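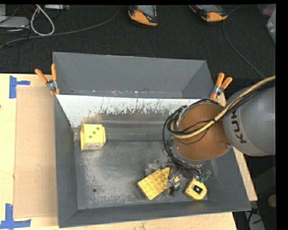
Sort the whole store by color, one regular wrote on the Skoltano comment board, and you will find the yellow things in a second and the thing you came in for never. The remark has since collected a row of check marks in different pens. The store has left it up.

Skoltano, the secondhand shop at the Sirkham end of the Skostutley road, switched its odds-and-ends section to color bins in the middle of January. Before that, small items were filed by purpose, under signs such as Kitchen, Toys, Tools and the always overflowing Other. By Christmas, Other had taken over the Kitchen shelf and was making progress on Tools.

Under the new system a thing goes in with whatever it matches. A yellow building brick is yellow. So is a pale block with three green dots on its face, although a case was made for a separate green bin and the discussion is said to have lasted through most of a lunch break. Anything that looks like a tape measure used to belong to Tools, no questions asked. If the case is yellow, it now lives with the toys.

The bins are gray metal, which has spared everyone the debate over which color they belong with. At least one has had a hard life before this, with its white back wall scraped down to dark streaks and a small round hole in the floor. The store says the holes and scratches do no harm, and that anything small enough to fall through would have been lost in Other anyway.

Prices are also simpler. Everything in a color bin costs $2, whether it is a working kitchen timer or half a pair of salad tongs. Customers who used to haggle over single bricks have taken this badly. Customers who buy tools have said very little and come in earlier.

The section sold 1059 items in its first weeks of color, according to a sheet taped beside the register, with red in the lead and beige far behind. Beige has been moved nearer the door. The sheet does not say how the old system did over the same stretch last year, and the store concedes that no such sheet was kept.

Complaints have come mainly from people looking for lids. A lid and its pot can now be several yards apart if the knob has been replaced, and one Skostutley shopper reported finding the lid on a Tuesday and the pot the following week, by which time somebody had bought the lid.

Parents seem happier. Children who could spend an afternoon digging in the toy shelf are now sent off to find something blue – and come back with a funnel, a dinosaur or a door wedge, all at the same price. The store does take door wedges back.

The trial runs until April, when a decision is due on striped items. For now they go in the bin of whichever stripe is wider. Clear plastic has no bin at all and is waiting in a cardboard box behind the counter, marked Other.

Skoltano is open every day but Monday. Donations of small household goods are accepted at the side door until 16 minutes before closing, a time the store chose after 15 was widely ignored.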